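Buying the robot is the easy bit

The operations manager at Grerham has a spreadsheet open before I've even got my coat off. It has 2181 rows, and she is delighted with every one of them. "People think planning for a robot means choosing a robot," she says. "I wish! That's one row."

Grerham packs fruit and runs a small training kitchen on the edge of Irnholm. For the past two years she has been working out what it would take to bring in a humanoid with two arms for the fiddly jobs – the lifting and turning that conveyors have never been much good at. The plan goes up for approval in June, and she talks about it the way other people talk about a holiday.

Why fruit? "It's awkward and I love that about it. A box is a box. A pineapple is heavy at one end, rough all over and has a great spiky top that gets in the way of everything." Her advice to anyone starting out is to think about hands long before thinking about legs or software. Hands are where the wear is, she says, and two different ones on the same machine can mean two sets of spares, two service schedules and two lots of training.

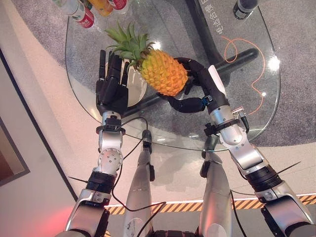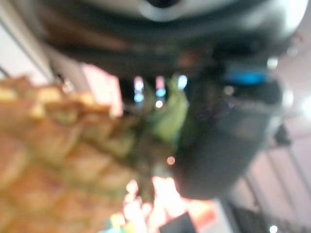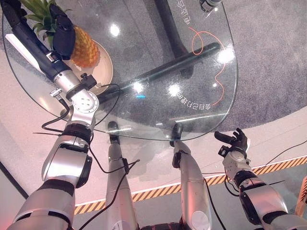 A pineapple, a glass table and a pair of robot arms

"So I budget for hands the way you'd budget for tyres," she goes on. "They're going to need replacing, and you don't want to be begging for money when it happens." Her plan sets aside £800 a month for parts and repairs, which she admits made her colleagues at Rendcombe, the sister site, wince a little. She would sooner put it in early and hand some back.

Then there is the floor. She has walked every yard of it with a tape measure, marking where the machine could stand, where people need to pass and where the charging point might go. Three sockets had to be moved on paper before anyone had spent a penny. "That was a brilliant afternoon," she says, and she means it.

What about leasing? She likes it for a first year, particularly if the supplier will swap a hand for another type part-way through. The quote from Ene allowed for that and one other didn't mention it at all, so she rang up and asked. Her tip is to get the answer in writing, along with how long a repair takes and who pays for the carriage.

She also wants the packers in on the trials from the first morning. They know which fruit bruises and which crates stick, and she has given them a column of their own in the spreadsheet. It's filling up fast – last time she looked, somebody had asked whether the robot could do melons.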